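4.2 How players talk about losing

We came to the defeat threads late in the project, and they quickly became our favourite part of the material. Dunano is a text-based role-playing game with a small and very loyal following, and its players keep up a forum where they write about what happened to their characters. We had expected boasting. There is plenty of it, and much of it is great fun to read, but the posts we kept going back to were the ones in which somebody had been flattened by a monster they should have beaten with ease.

The sample for this section is 81 threads, chosen as set out in section 3. Of these, 18 were opened by a player reporting a loss. That is a small share of the threads, yet they drew long and lively replies, and the same few regulars turn up in them again and again. One reason may be the way the game handles death. A character who falls in Dunano keeps all levels but drops whatever is being carried, so a loss costs the player something and leaves a story to tell. In Kilia, the second game we looked at, a fallen character simply wakes up at the last inn. Kilia players hardly write about dying at all.

The posts share a shape, which we call the confession. The writer names the enemy, gives the level of the character, and then owns up to the mistake. Forgetting to eat before a fight is a common one. So is walking into the marsh at Stuter without a lamp, which came up so often that older players had a short word for it ('stuttering') and used it for any kind of careless death, even ones that took place nowhere near the marsh. We were delighted to find the word still in use among players who had joined long after the marsh was redrawn and the lamp was no longer needed.

Replies to a confession are nearly always kind. Where a boast may be met with doubt or with a bigger boast, a confession is met with another confession. Mỹ Kiều, who coded the replies, marked each one as comfort, advice, teasing or a matching story, and many posts needed two of these labels at once. Teasing on its own was rare, and when it did appear the person teasing was usually somebody the first writer had already played with. Advice tended to come further down the page, after a few matching stories had been told. We think the order matters a good deal – a newcomer who is told what to do before anyone has admitted to the same blunder tends to go quiet.
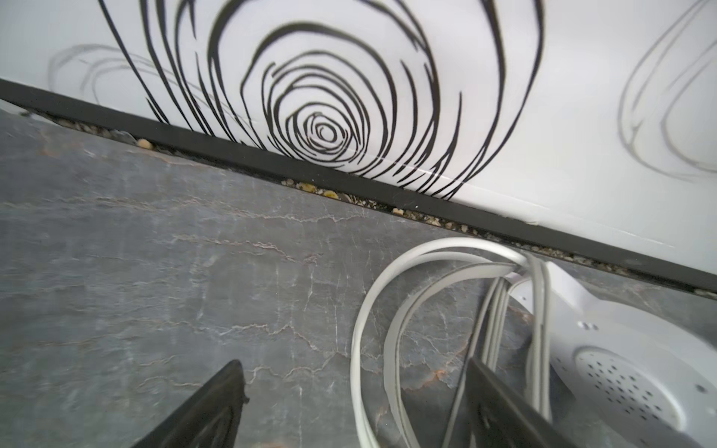 Figure 3.

Moderators shape this too, though lightly. The rules for the defeat threads ask players to stay on the subject and to take questions elsewhere, and yet the moderators let matching stories run on for pages. Hưng Nghiêm spoke to one of them, who plays as Miranda and has looked after the board for years. She told him that she moves a post only when it stops being about a character and starts being about a player. That is a lovely rule of thumb, and it fits what we see in the threads: complaints about a rival's character are left alone, while complaints about the person behind it are gone by the next page.

There is also the matter of gold. Some confessions give the exact sum lost, and 2,000 pieces seems to be the point at which sympathy really pours in. Below that, players are more likely to be told to go and fish for an evening (fishing is the dullest way to earn money in Dunano, and a running gag in its own right). Above it, other players start offering gifts. We did not set out to study gift-giving and our coding scheme has no proper place for it, but we would very much like to come back to it, as the offers are made in public and the thanks usually come in public too. Section 4.3 turns to the boasts, which are longer, louder and a good deal harder to code.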